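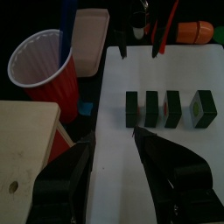

Figure 2. Dark green blocks set in a row on a white surface, with the gripper fingers in the foreground.

Proceedings > Maritime Heritage > Section 4

4. Memorial plaques and the record of lost ships

4.1 Sources

The survey covered 106 waterfront plaques that name a vessel lost in service. Each plaque was transcribed in full and entered in the Kornemano register under the name of the ship, the date of loss, and the body that paid for the plaque. Transcription was done by Friesen and Girard working separately. Where the two readings differed, Chan made a third from the original rubbing, and that reading was kept.

4.2 Agreement with service records

Dates of loss were compared with the muster and loss books. In 34 cases the plaque and the book gave different dates. Most of these differences were of a single day and occurred where a ship sank at night or far from the home time zone. Casualty totals were harder to compare. Some plaques list only crew, others include passengers and pilots, and the wording rarely says which rule was used. Totals were therefore left out of the main comparison and are treated in Section 5.

4.3 Placement

Plaques put up within 60 years of the loss stood mostly at the ship's home port. Later plaques were more often found at a port that shared the ship's name, even where the ship had never called there. Lapointe (personal communication, 17 August 2021) suggests that survivors' associations favored the home port and that city councils favored the namesake. The Bouchard correspondence supports this for the cruiser plaques but has no entries for merchant vessels. Relocated plaques were assigned to their first known site.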